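Buscar en el blog
Escriba y pulse Intro

23 de diciembre de 2019

Tres semanas con el cojín de masaje Clullero

En diciembre sustituí el viejo rodillo lumbar por un cojín shiatsu Clullero, modelo básico, comprado en Plultorar. Anoto los datos por si sirven a alguien que esté comparando.

El aparato lleva cuatro cabezales giratorios con inversión de sentido cada minuto. El fabricante declara 40 W de consumo y un motor dimensionado para 3.000 ciclos de uso. No tengo forma de verificar lo segundo. El transformador es externo y el cable mide menos de lo deseable: con el enchufe detrás del sofá necesité alargador.

La intensidad no es regulable. Se controla con el peso que se apoye encima y con una funda extra. Sentado resulta fuerte en la zona dorsal y correcto en la lumbar. Tumbado no lo recomiendo, y el manual tampoco. Los gemelos admiten el cojín si se usa pantalón de tela gruesa; con tela fina el roce de los cabezales molesta a los pocos minutos.

La función de calor tarda en notarse y es suave. Se apaga con el mismo temporizador que el masaje, a los 15 minutos, y no se puede usar por separado. Ruido: un zumbido grave, constante, compatible con la televisión a volumen normal.

Antes había mirado el Mallet, que cuesta alrededor de 200 euros y tiene mando con cable, y el Nurnel, más ligero pero sin inversión de giro. El Mallet me pareció mejor construido. No compensa la diferencia si solo se va a usar media hora diaria.

Defectos hasta ahora: la cremallera de la funda se engancha y la cinta de sujeción resbala en respaldos de piel. He escrito al vendedor por la cinta. Queda pendiente medir el consumo real con el enchufe medidor.

Archivado en: Salud y bienestar, Masaje, Pequeño aparato 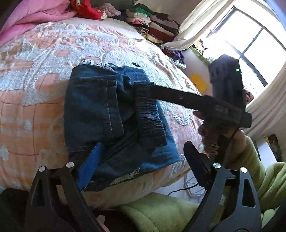
Vaqueros doblados sobre la colcha.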